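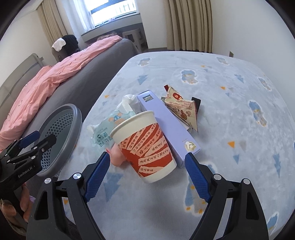 Romain Collet | 05/03/2020 | Visits

Got to the Hallberg open day late, parking was a mess. Came with one question: can any of this stuff pick up after people yet?

Short answer, not yet. Longer answer, closer than I figured.

Best part was the bedroom cleanup. Paper cup on a fuzzy rug, crumpled wipes pack, snack wrapper, tissues. Normal mess. The tools there are held by hand, a person does the chore with the gripper and the machine is suposed to learn from it. I got a turn. A paper cup is harder than it sounds! Squeeze too much and it folds, too little and it tips over. Rug doesn't help, nothing stands straight on it. Soft trash is worse, wrappers have no good side to grab.

Then downstairs for the Skirnero arm, shelf stocking. Boxes fine, bags no. It stopped 2 times while I watched and a guy had to reset it. Price on the card was $2,905 for the arm, another $1,045 for the hand. Didn't see a price for the guy.

Skipped the Pasteck talk, room was full. Coffee good, gone by noon.

Asked when the bedroom thing will run with no person holding it. "Maybe September" for a first try, cups only. Will go back for that if they'll have me. Take the bus, the lot is tiny and teh side street is permit only.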